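Search products
Search

Shop / Counter & Display / Stepped Trays

Posted in October by the Clollstead shop desk

The Valex Clear Stepped Tray

I've had a soft spot for this tray since we first put one by our own till in Kikincombe, and I've sold over 100 of them since then! It's clear plastic, it weighs next to nothing, and it makes a small counter feel a lot less cluttered (mine is tiny, so I should know).

You get the tray flat-wrapped in tissue with 3 spare rubber feet and a strip of blank price tickets. The code is 316 if you're calling an order in. I wash ours in warm soapy water and dry it with a soft cloth - please don't use glass cleaner, it clouds the plastic over time.

Cafes buy it for the register, and I know of one nail salon that keeps polish on theirs. If you want the wider one, look at the Cao, though it's heavier and I find it a pain to dust. 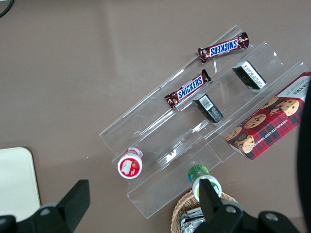 Shipping is free on two or more, and I pack them myself most mornings before ten. If yours shows up scratched, send me a quick note and I'll get another one out to you.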